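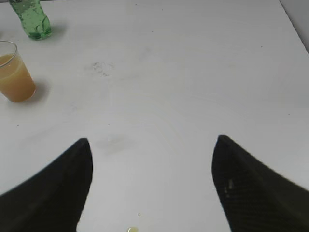 What We Spent on Drinks Last Year

I finally went through the grocery receipts. I keep them in a shoebox and type them into Zarlow every few weeks, and until this winter I had only ever looked at the total. In February I split the food number into parts to see where it went.

The drinks line came to $637. That covers juice, wine, seltzer, and the bottled iced tea we buy on road trips. It leaves out coffee and milk, which I count as groceries, and anything we ordered in a restaurant. Two adults, one kid, one year.

I had guessed a third of that. Wine was the part I was ready for, as we have people over most months and I usually pick up two bottles. Juice was the surprise. We buy the small ones at the Runa on the way home from swim practice, one each, and they cost nearly as much as the big carton does at the regular store. Do that twice a week and it adds up.

Sorting it out took most of an evening. Runa prints its receipts on the thin paper that fades, so a few I had to guess at from the card statement. If the total was under five dollars and the time was just after six, I called it juice.

I also had to decide what to do with the case of seltzer we bought for the block party and mostly brought home again. I left it in. We drank it, eventually.

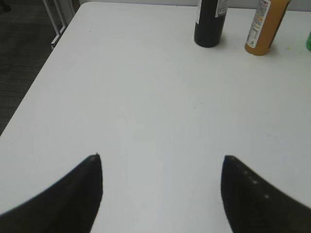

One reader wrote in after my post on the heating bill to say that small purchases are the wrong place to look, and that a family should go after insurance and the phone plan first. I agree with part of that. We did the phone plan last spring and it took a single call. But I only get to do that once. The juice comes up twice a week, and I am standing there in wet sandals with a hungry kid every time.

The same reader asked if I count the deposit. We get it back when I remember to take the bag in, so I don't.

So in March we tried 30 days without buying any drink in a single-serve bottle. The rules were loose. Cartons were fine, wine was fine, and what we already had in the house could be finished. Water bottles went in the swim bag the night before. I forgot them four times and we used the fountain at the pool, which tastes like the pool.

The first week was the hardest, mostly with the kid, who had come to think of the juice as part of swimming. We moved it to the kitchen. You get home, you hang up the towel, you get a glass from the carton. By the third week the complaints had stopped, and I noticed we were drinking less of it too. A 16 ounce bottle gets finished because it is in your hand — a glass at home is half that and nobody asked for a second.
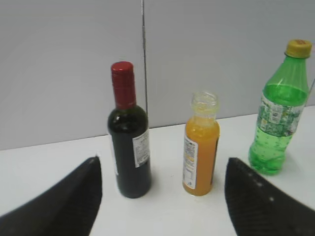
Three bottles in a row, orange juice in the middle.

Wine I left alone during the month, but I did write down the prices. The red we like from the shop in Otomer has gone up again. I tried the cheaper one next to it and it was fine with stew and not much good without it. I will keep buying the first one and get it less often. When friends ask what to bring now, I say wine instead of telling them not to bother.

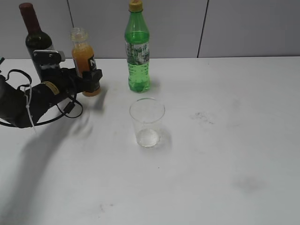 What I'm changing

Single bottles are for road trips only. The carton goes on the regular list, one a week, and if it runs out by Thursday night it has run out.

I set the drinks line in Zarlow to $100 for the next three months, wine included. If that is too tight I'll raise it. The receipts are going in a folder this time, and the Runa ones get typed in the same week, before they fade.

Next I want to do the same with lunches, which I suspect are worse.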